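Nornerum opens two-arm bench cell budget guide for small buyers

1st December – Nornerum has put out its planning guide for workshops and service depots thinking about there first two-arm bench cell. Free to download, 32 pages, no sales call needed.

The guide covers the Stulex and Kuhlmann gripper options side by side, plus spares, fixtures, floor space and training hours. Small-parts handling gets its own chapter – cables, plugs, cylinders, the fiddly stuff.
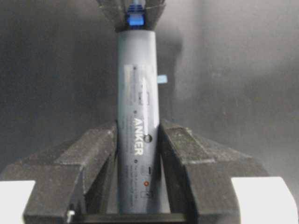
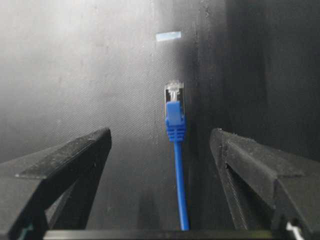 Small parts and grippers at the bench.

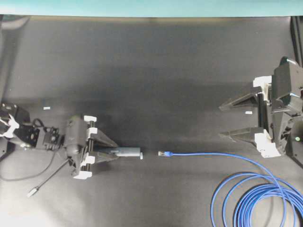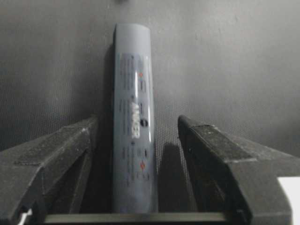 "People budget for the arms and forget the fingers," said Waltraud Hagedorn, purchasing lead at Nornerum. "Then it's $800 for a spare set and no line for it. Put it in the first quote."

Fixtures are the other one. Guide suggests setting aside $2,000 for clamps, mats and cable management before any hardware is ordered. Lease-or-buy worksheet at the back, in Canadian dollars, taxes seperate.

Depots that want a second opinion can book a planning session with Beryl Stockdale at Cudix, who wrote the maintenance chapter. 50 spots in the first round, by phone or at the Cudix centre. Bookings made in November carry over, no need to re-register.

Guide and booking form on the Nornerum website now. Printed copies on request – allow extra time for rural addresses.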